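Our Preorder Project, Final Report
Vira Yatsenko, with Fredy Grajales and Nobuhle Chauke

So our group picked preorders as a way to fund a small business, and I got the money part (Fredy did the survey, Nobuhle built the page). We made up our minds early that we'd sell a real thing: the Stetus, a little desk lamp kit you put together yourself.

Our goal was $3,000. I figured we'd need almost 313 visitors a week to get there, and wow, was I off. The first week went great — mostly cousins — and then it got very quiet. Ms. Toft told us to stop posting and start emailing people one by one, so we did, and 17 orders came in from the Jalville list alone!

The big lesson for me was fees. I had left out card processing and shipping tape, of all things, and I'd priced the kit before we had a quote for the parts. If I did it over I'd get the quote first and set the price that same night. 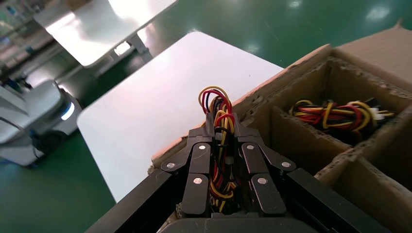 I'd also open a separate bank account on day one. We ran everything through Fredy's checking account, and sorting his lunches from our orders took me a whole weekend in November. The spreadsheet is in the shared folder, second tab.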